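**Zirkiner upright garment steamer, model 1387**
Sold and serviced by Uvus, Dulledbridge
Page updated Dec 20, 2021

The Zirkiner is a floor-standing steamer for shops, costume rooms and busy households. It has a water tank at the bottom, a hose, and a handheld steam head that hangs on the pole when you aren't using it. We have sold it since the old Zacharopoulos model was dropped, and it takes the same brush and crease clip, so customers who are switching over can keep the ones they have.

## Specifications

| | |
|---|---|
| Power | 2000 watts |
| Steam settings | Low, medium, high |
| Cord length | 12 feet |
| Pole | Telescoping, twist lock |
| Tank | Removable, fills at the sink |
| Casters | Four, two with brakes |
| Weight with empty tank | 14 pounds |

The steamer should have an outlet to itself. Don't run it from a power strip, and don't share the circuit with a dryer or a space heater.

## In the box

- Steamer base with tank
- Pole and hanger bar
- Hose with steam head
- Fabric brush
- Crease clip
- Heat-resistant glove
- Printed instructions

A press pad is sold separately. It clips to the hanger bar and gives you something firm behind collars and cuffs. Most people who steam only dresses and curtains don't need one.

## Which setting to use

**Low** is for silk, satin, and anything with a printed design. Keep the head an inch or two off the cloth and work from the inside of the garment where you can.

**Medium** handles most blends, polyester, rayon and light knits. Let the head touch the fabric and move it down slowly.

**High** is for cotton, linen, denim and heavy curtains. Pull the hem gently with the gloved hand while you steam. A badly creased linen shirt will still look better after an iron, and we tell customers that before they buy.

Don't steam leather, suede, waxed cotton or plastic raincoats. Velvet is fine on medium if you stay on the back of the cloth.

## Before you start

Fill the tank with cold water up to the line. Tap water is all right in soft-water areas. In Dulledbridge, where the water is hard, use half tap and half distilled.

Lay the hose out straight before switching on. If it sags into a loop, water collects in the low spot and you will hear gurgling, followed by drips from the head. Lift the head above your shoulder for a few seconds and the water runs back down.

Leave clothes to hang after steaming. They are slightly damp even when they don't feel it, and folding them right away puts new creases in.

## Cleaning and descaling

Empty the tank after the last use of the day. In a household, descale every few months. In a shop that steams all day, do it monthly. Use white vinegar and water in equal parts, let it stand in the base with the power off, then drain and rinse twice. The drain plug is under the base at the back. Leonie Donnelly in our workshop sees more steamers with a blocked drain than with any other fault.

The brush pulls off for washing. Lint on the bristles will mark dark fabrics.

## Warranty and parts

The warranty runs 12 months from delivery and covers the heater, pump, switch and hose. It doesn't cover scale damage. Hoses, tanks, casters and steam heads are kept in stock. Please give the model number when you order, as the older hose has a different collar.

## Setting up a laundry corner

Put the steamer where the hose can reach a full-length garment without stretching. Keep a clear surface nearby for sorting, and a rack or rail for the finished pieces.

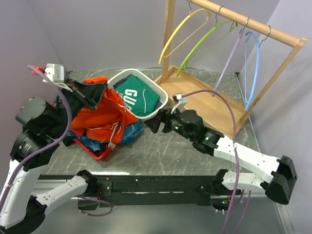 ## Orders and repairs

Ask for Nektarios Gavalas at the Uvus counter. Steamers coming in for repair should be drained first, with the hose left attached.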